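# 引き菓子の小袋、今年は「一つずつ違う」が人気らしい 詰め合わせの店トラークデンをのぞいてきました

2026年8月7日

結婚式の帰りにもらう紙袋、家に着いてまず何から開けますか。私は断然お菓子です。カタログは後回し、引き出物の箱も後回しで、とりあえず台所で立ったまま小袋を一つ破る。行儀が悪いのは分かっているんですけど、あの一口目がいちばんおいしいんですよね。

で、その小袋の話です。商店街の裏手にある詰め合わせ専門の店「Trarkden(トラークデン)」が、今月から婚礼向けの小袋菓子を一袋単位で選べる売り方を始めました。これまでは決まった組み合わせの箱だけだったのが、棚の前で好きな袋を好きな数だけ取って、自分で箱や巾着に入れていける。取り扱いは全部で80種類。しかも近所の人がおやつ用に買うのもまったく構わないそうで、これはもう行くしかないと、昼ごはんを早めに切り上げて出かけてきました。

店は思っていたより奥に長いつくりでした。入口の右手が箱と巾着の売り場、左手がお菓子の棚、突き当たりに詰め作業用の机。私が着いたときにはもう先客がいて、お母さんと娘さんらしい二人が、白っぽい袋ばかり集めては戻し、集めては戻しをしていました。気持ちはすごく分かります。選べるって、楽しいけれど終わらない!

棚は色で分けてあります。味でも値段でもなく、色。最初は「えっ、探しにくくない?」と思ったんですが、お店の方いわく、婚礼用に来るお客さんは会場の花や招待状の色に合わせたい人がほとんどで、味の順に並べていたころは棚の端から端まで何往復もさせてしまっていたとのこと。なるほど。味はそれぞれの札に小さく書いてあるので、私のような食い気だけの客も一応困りません(札の字はもう少し大きくしてほしいです。お願いします)。

いちばん場所を取っているのは、やっぱり赤です。お祝いといえば赤、という中華圏の婚礼菓子の流れをくんだ袋がこの店の得意分野で、聞けば開店したときの品ぞろえは赤い袋だけだったとか。つやつやした赤がびっしり並んだ棚の前に立つと、別に自分が結婚するわけでもないのに、なんだかめでたい気分になってきます。甘いものだけかと思ったら、しょっぱい系もけっこうあって、ごま味の小さなおせんべいみたいなのが私の好みでした。試食、二回いただきました。すみません。

赤の隣がピンクと花柄。こちらは去年の春に少しだけ置いてみたところ評判がよく、今年になって一気に棚を増やしたそうです。5月の式に使う人が多かったというのも納得で、花の柄の小袋はそれだけで季節のあいさつみたいになります。赤一色だと少し強すぎるかな、という人が花柄を混ぜていくことが多く、赤と花柄の組み合わせが今のところ一番の売れ筋なんですって。

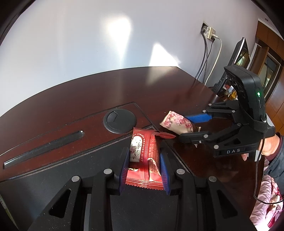
*「YUFANG WEDDING GIFT」の文字が入った赤い小袋と、ピンクの花柄の小袋。*

赤に花柄を合わせるこのやり方、並べてみるとよく分かります。ぱきっとした赤の横に、クリーム色の地にピンクの花が来ると、急に柔らかくなるんです。私はずっと「お祝いの赤は赤だけでそろえるもの」と思い込んでいたので、ちょっと目からうろこでした。どちらも片手に収まる大きさのものを選んでおけば、巾着に入れたときに口がきれいに絞れる、というのもお店で教わったことです。大きい袋を一つ入れたくなる気持ちをぐっとこらえて、小さいのをいくつか。これがコツだそうです。

さて、詰め方です。買った袋は奥の机で自由に詰めていいことになっていて、リボンとシールも使わせてもらえます。箱は二つの型から選べて、平たいほうが「Sindlow(シンドロウ)」、背の高いほうが「Vasov(ヴァソフ)」。どちらも店がつけた名前で、由来を聞いたら「響きで決めました」と即答されました。潔い。

平たいシンドロウは、ふたを開けたときに全部の袋が一度に見えるのがいいところです。袋の表の模様を見せたい人はこっち。ただ、小袋ってどうしてもふくらんでいるので、きっちり並べたつもりでもふたが浮くんですよね。私もやってみて見事に浮きました。お店の方がすっと手を出して、袋のふくらんだところが互い違いになるように置き直してくれたら、あら不思議、ちゃんと閉まる。上下を交互にするだけなのに、どうして自分では思いつかないんでしょう。

背の高いヴァソフのほうは、立てて入れる型です。袋の端のぎざぎざを上にそろえて、本棚に本を差すみたいに入れていく。少し余裕があるときは薄紙をくしゃっと丸めて底に敷くと、持ち運んでも倒れにくくなります。紙を入れすぎると今度はお菓子が飛び出してくるので、ほどほどに。隣で詰めていた人は薄紙を三枚も使っていて、お菓子より紙のほうが多いんじゃないかという仕上がりでしたが、それはそれでふわふわしてかわいかったです。

もう一つ、箱ではなく巾着にするという手もあります。「Čierny(チエルニ)」という名前の黒い布の巾着で、婚礼に黒?と一瞬ひるんだんですけど、赤い袋を入れて口を少し開けておくと、これがすごく映えるんです。若いお客さんは迷わずこれを選んでいくとか。年配の親戚が多い席なら箱のほうが無難、というのがお店の意見で、私もそう思います。うちの伯母なら絶対に何か言います。

気になるお値段ですが、小袋は一つ66円から。箱と巾着は別料金です。一人分に何袋入れるかは本当に人それぞれで、決まりはないそうです。ただ、数に縁起を担ぐ人はやっぱり多くて、偶数でそろえるか奇数でそろえるかは、両家で事前に話しておくと後でもめないとのこと。以前、詰め終わってから片方のご両親に「この数はちょっと」と言われ、全部開けて入れ直したお客さんがいたそうで、聞いているだけで肩がこりました。

式の人数分をまとめて頼みたい場合は、見本を一つ作って置いていけば、同じものを店のほうで詰めてもらえます。受け付けは22個から。それより少ないときは自分で詰めてください、という方針です。仕上がりまでの日数は時期によって変わるので、秋に式を予定している人は早めに相談したほうがよさそうです。9月の後半からは毎年机が取り合いになるらしいですよ。

保存のことも聞いてきました。小袋はどれも個包装なので、冷房の効いた部屋に置いておけばまず心配ないけれど、この時期の車の中だけは避けてほしいとのこと。チョコレートが入ったものは、8月いっぱい棚に出さず、注文が入ったときだけ奥から出しているそうです。配る日が真夏なら焼き菓子か飴にしておくのが安心ですね。あと、賞味期限は袋ごとに違うので、混ぜて詰めるときはいちばん短いものに合わせて渡す日を決めること。これ、言われなければ私は絶対に見落としていました。

ところで私はといえば、式の予定もないのにしっかり買って帰りました。赤を多めに、花柄を少し、それから試食で気に入ったごまのおせんべい。黒い巾着にも心が揺れたんですが、家で食べる分に巾着はいらないだろうと自分に言い聞かせて、紙袋に入れてもらいました。帰ってお皿にざっとあけたら、それだけで食卓がお正月みたいになって、家族に「何のお祝い?」と聞かれました。特に何でもないです。金曜でも誕生日でもない、ただの暑い日です。

お茶請けに配る人も増えているそうで、引っ越しのあいさつや、内祝いのちょっとしたお返しに、花柄だけを小さな箱に詰めていくお客さんもいるとか。婚礼用と聞くと身構えてしまうけれど、普段のおすそ分けに使ってもいいんじゃないでしょうか。赤い袋を一つ、お弁当の横に入れておくのもおすすめです。

トラークデンの営業は午前10時から18時まで、奥の詰め机が使えるのは閉店の30分前までです。お盆の期間中は休まず開けるとのことですが、机は混み合うそうなので、ゆっくり選びたい人は午前中にどうぞ。駐車場は店の前に二台分だけ。商店街の共同駐車場に停めて歩いたほうが早いです。秋には緑の袋の棚も作りたいとお店の方が話していたので、できたらまた見に行ってきます。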